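Start | Datensätze | Pegel & Niederschlag | Wiki | Mitmachen | Kontakt

# plovatdale-regen

Niederschlag und Pegelstände Plovatdale, 10-Minuten-Werte, plus Sturmwarnungen als Text. Stand 12. Oktober. README ist noch nicht ganz fertig, Rest kommt nach.

## Was drin ist

- `regen.csv` – Summen je Station, in mm
- `pegel.csv` – Wasserstand in cm über Pegelnull, NICHT über NN
- `warnungen.jsonl` – Warntexte, eine Zeile pro Meldung
- `stationen.csv` – Kürzel, Höhe, Gerätetyp, Wartung

Warnungen: 1670 Stück, davon 202 mit Stufe "schwer" oder höher. Dubletten sind raus, Korrekturmeldungen noch drin (Feld `ersetzt` beachten!). Wer nur die letzte gültige Fassung will, nach `ereignis_id` gruppieren und jüngsten Zeitstempel nehmen.

Zeitstempel alle UTC. Die alten Dateien waren Ortszeit, das hat im März bei der Zeitumstellung eine Stunde verschluckt. Ist korrigiert, aber bitte keine alten Exporte mit neuen mischen.

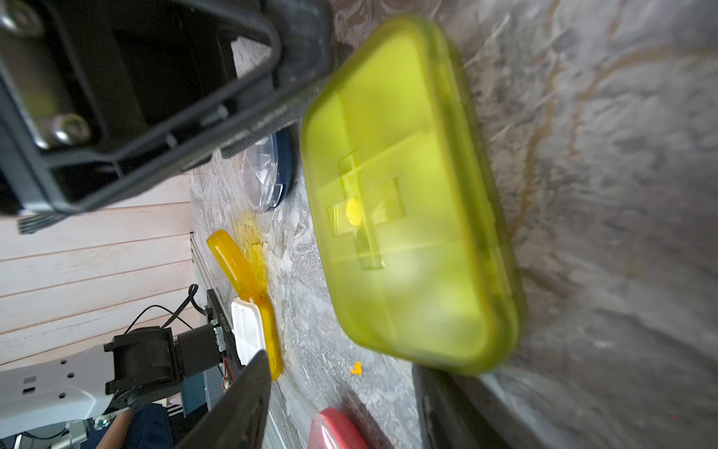

## Geräte

Zwei Typen im Netz. Trudico-Kippwaagen an den Talstationen, Pakley-Wiegegeräte oben am Hang. Die Werte sind nicht eins zu eins vergleichbar:

- Trudico unterschätzt bei Starkregen, Wippe kommt nicht hinterher. Korrekturfaktor steht in `stationen.csv`, ist in `regen.csv` aber nicht angewendet.
- Pakley rauscht bei Wind. Kleine Werte unter 0,1 mm mit Vorsicht geniessen, vor allem wenn Nachbarstationen trocken melden.
- Schnee: nur Pakley brauchbar. Kippwaagen sind unbeheizt, da kommt das Zeug erst beim Tauen an.

Pegel am Wehr MacLeish: Drucksonde, nach dem Hochwasser neu eingemessen. Versatz von 2 cm gegenüber der alten Reihe, ist rausgerechnet. Pegel an der Straßenbrücke hat eine Radarsonde, Treibholz gibt da Spitzen nach oben. Flag `T` setzen wir von Hand, also sicher nicht vollständig.

## Flags

`0` ok, `1` verdächtig, `2` interpoliert, `9` fehlt, `T` Treibgut. Fehlende Werte sind leer, nicht -999. Früher waren sie -999. Bitte Skripte prüfen.

Interpoliert wird nur beim Pegel und nur bis 30 Minuten Lücke. Regen nie.

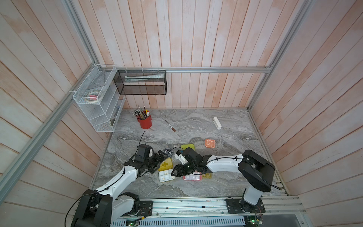

**Kann ich die Daten für Echtzeitwarnungen nehmen?**

Dafür sind sie nicht gedacht, die Werte kommen erst nach der Prüfung ins Repo und hängen immer hinterher. Für aktuelle Lagen bitte die amtlichen Warnungen nutzen.

## Laden

Trennzeichen Semikolon, Dezimalpunkt (kein Komma!), UTF-8 ohne BOM. Excel macht aus den Stationskürzeln gern Datumswerte, also Spalte vorher auf Text stellen. In pandas reicht:

 pd.read_csv("regen.csv", sep=";", parse_dates=["zeit"], dtype={"station": str})

Die grosse Pegeldatei besser stückweise einlesen. Auf älteren Rechnern war bei einem Rutsch der Speicher voll.

## Bekannte Probleme

- Station Plovatdale-Süd: während des Oktobersturms Stromausfall, Lücke in allen Reihen. Wird nicht gefüllt.
- Rund 4000 Regenwerte mit Flag `1`, die keiner nochmal angeschaut hat. Meist Hangstationen bei Sturm.
- Warntexte teils mit kaputten Umlauten aus dem alten System. Die meisten sind repariert, aber nicht alle.
- Windböen fehlen komplett. Kommen vieleicht in der nächsten Version, hängt an den Masten.
- Höhenangaben in `stationen.csv` stammen aus der Karte, nicht vermessen. Für Abflussmodelle zu grob.

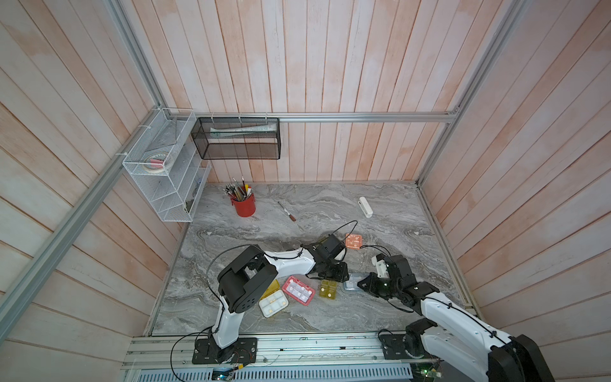

*Abb. 3: Arbeitsplatz mit Stiftebecher, Drahtablage und Korb*

## Nutzung

Frei für Forschung und Lehre, bitte Repo und Version nennen. Kommerziell vorher fragen. Keine Gewähr, schon gar nicht für einzelne Spitzenwerte. Wer Summen für ein Ereignis veröffentlicht: dazuschreiben ob mit oder ohne Trudico-Korrektur, sonst passt hinterher nichts zusammen.

Fehler bitte als Issue mit Station, Zeitraum und Dateiname. Screenshots allein helfen nicht viel. Pull Requests für die Umlaute gern, für die Messwerte bitte nicht direkt, die werden beim nächsten Export sonst wieder überschriben.

Kategorie: Offene Daten › Wetter & Hochwasser | Schlagworte: Starkregen, Pegel, Sturm, Warnungen

Verwandte Datensätze

- plovatdale-schnee: Schneehöhen Hangstationen
- macleish-abfluss: Abflusskurven am Wehr
- trudico-vergleich: Parallelmessung Kippwaage und Wiegegerät
- sturmwarnungen-archiv: alte Warntexte, ungeprüft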